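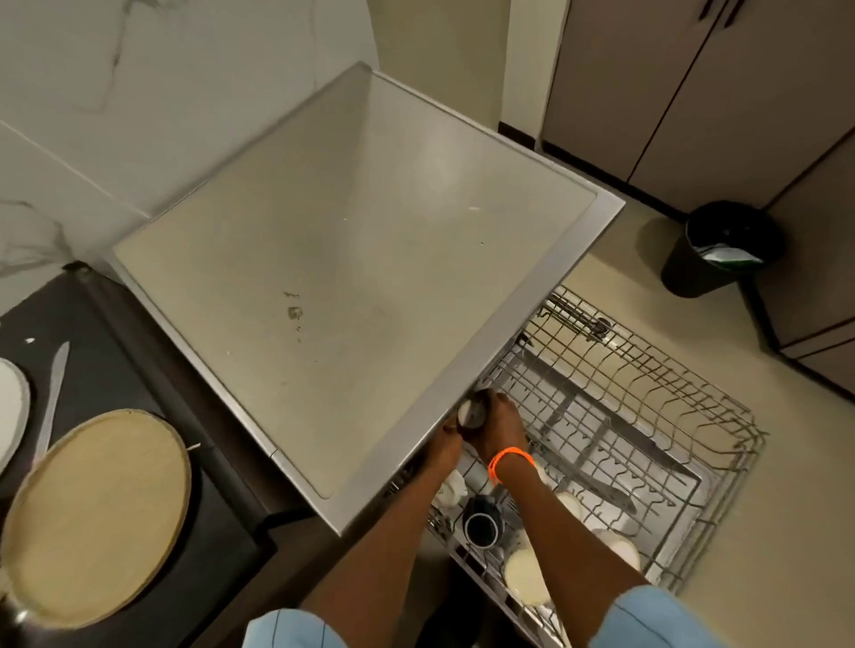
Six-minute read

What does a dishwasher do once you shut the door?

Part of the Welville How Things Work at Home pages, for readers of eight and up. Grown-ups may listen if they sit quietly.

A dishwasher is a cupboard that rains on the inside. You put in plates with dinner stuck to them, you close the door, it grumbles to itself for longer than a film, and the plates come out clean. Then everyone in the house pretends they haven't noticed it has finished, so that somebody else will have to empty it.

Most people think the machine fills up like a bath and the plates go for a swim. It doesn't fill up. Only a small pool of water collects at the very bottom, well below your plates, and the machine uses that same pool over and over. A pump sucks it up and pushes it hard into a long flat arm with holes in it. The water squirts out of the holes, hits the plates, runs off them and falls back into the pool. Round it goes again.

The arm is the clever part. If your dishwasher is empty, pull out the bottom rack and look underneath. You should find an arm lying there like a propeller that has lost its aeroplane. Many machines have a second one, tucked under the top rack. No motor is needed to turn the usual sort. Some of the holes point slightly sideways, and when water shoots out one way the arm is pushed the other way. A garden hose does something similar if you turn it on and let go of it, although you should only find this out in a garden.

Why is it hot?

Cold butter sticks to a knife. Warm butter slides about. Grease on a plate is much the same, so the machine warms its water until the fat goes soft and runny. The water gets hotter than your hands would put up with in a sink, and this is one of the few ways in which a dishwasher is braver than you.

Heat won't do the whole job, though. Oil and water don't like mixing, however warm they are. This is where the tablet comes in, or the powder, or the gel. It has several things squashed together inside it. Some of them grab hold of grease and carry it off into the water. Others are called enzymes, and they work like very tiny scissors, snipping up the bits of egg and pasta and potato that have glued themselves on. Enzymes are found in your own stomach too, busy with your own pasta.

Never handle a tablet with wet hands, and never, ever taste one. They look like sweets from a rather dull planet. They are strong enough to hurt your mouth and eyes, so they live up high, and a grown-up puts them in.

Where everything goes

Families have strong feelings about this. There are people who will wait until you have left the kitchen and then move every single thing you put in. You may live with one. Try not to take it personally.

The main rule is easy enough: the rain has to reach the dirt. Water squirting out of an arm goes in straight lines and can't turn corners. If two bowls are cuddled up together like spoons, the water hits the outside one and the inside one stays exactly as porridgy as it was.

The bottom rack has rows of wire prongs sticking up. Their proper name is tines, a good word to save for a board game. Plates stand up between them, one to a gap, like books on a shelf. Bowls lean over, with their dirty sides facing the spray. A mug needs its open end pointing down. If it goes in the other way up, it catches the water and hangs on to it, and whoever unloads it later gets a sleeve full of grey soup with a tea leaf in it.

Mugs and glasses usually belong in the top rack, where things are a little gentler. So do most plastic things, as the heater in many machines is down at the bottom, and a plastic lid left too near it can come out shaped like a crisp. Light things also have a habit of taking off. The spray flips them over, and a lid that went in the right way up comes out as a paddling pool.

Some racks have little arms or clips that fold down. People can own a dishwasher for years and never touch these. Have a gentle fiddle with yours and see what they were meant to hold.

The big awkward things

Sooner or later somebody arrives with a pan. Pans are the hippos of the washing-up. They take up a whole bank of the river and nothing behind them can see out.

A pan goes in the bottom rack, tipped over so that the cooking side faces the spray, with its handle poked somewhere it won't cause trouble.
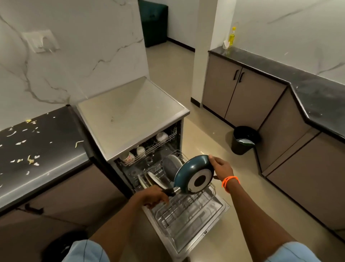
Trouble, for a pan handle, means one of two places. It can stick down through the gaps in the rack, where the spinning arm bangs into it. You will know if this has happened from the noise, a sort of clonk, and then a worse thing, no noise, when the arm has got stuck and is only squirting one patch of plates. Or it can stick out at the front and stop the rack from rolling home, and then the door won't shut. Pushing harder is a popular answer to this and a bad one.

Before you close up, reach in (while the machine is off) and give each arm a gentle push with one finger. If it goes all the way round without hitting anything, you're ready.

Not every pan is allowed in. Some non-stick ones can be washed this way and some are happier in the sink, and the only way to tell is to check the bottom of the pan or the booklet that came with it. Cast iron goes rusty. Wooden spoons dry out and crack. Sharp knives go blunt, and they also lie in wait for the person unloading, so leave those for a grown-up to wash by hand.

Do you have to rinse first?

Scrape, yes. Rinse, mostly no. Peelings, bones, pips and the crusts you said you'd eaten should go in the food bin, or wherever your house puts such things. After that the ordinary smears can go in as they are. Washing a plate properly so that it's clean enough to be washed is a strange hobby, and it uses up the water the machine was going to save you.

The reason for scraping is at the bottom of the machine, in a thing called the filter. It's a sieve. All the water that falls off the plates passes through it before the pump sends it back up, and the sieve holds on to the lumps. Without it, yesterday's peas would be fired at today's glasses.

Filters need cleaning now and then. A grown-up twists it out, looks inside, says something you aren't supposed to hear, and rinses it under the tap. Ask to watch. It's disgusting and you'll enjoy it.

Why is the plastic tub still wet?

You have opened the door and the plates are dry, the glasses are dry, and the plastic tub looks as if it has been out in a storm. It isn't the tub's fault.

At the end of the wash there's a last hot rinse, and everything heats up. Thick, heavy things like china plates soak up plenty of that heat and keep hold of it, so the drops on them turn to vapour and drift off. Thin plastic can't hold on to much heat. It cools down quickly and its drops stay put. Shake it over the sink, use a tea towel, carry on with your life.

This is also why sensible people empty the bottom rack first. If you start at the top, all those puddles hiding on the bottoms of the mugs tip out over the dry plates underneath, and you get to do some of the drying yourself.

Something to try

You need a sink, a grown-up to pour, and two old plates with a smear of butter on each. Run cold water over the first. Run warm water over the second. Look at both. Now put one drop of washing-up liquid on each plate, rub it about and rinse again. Which plate came clean, and when did it happen?

Then go and look at the dishwasher. If it has finished, well, you're standing right next to it. The cups go in the cupboard.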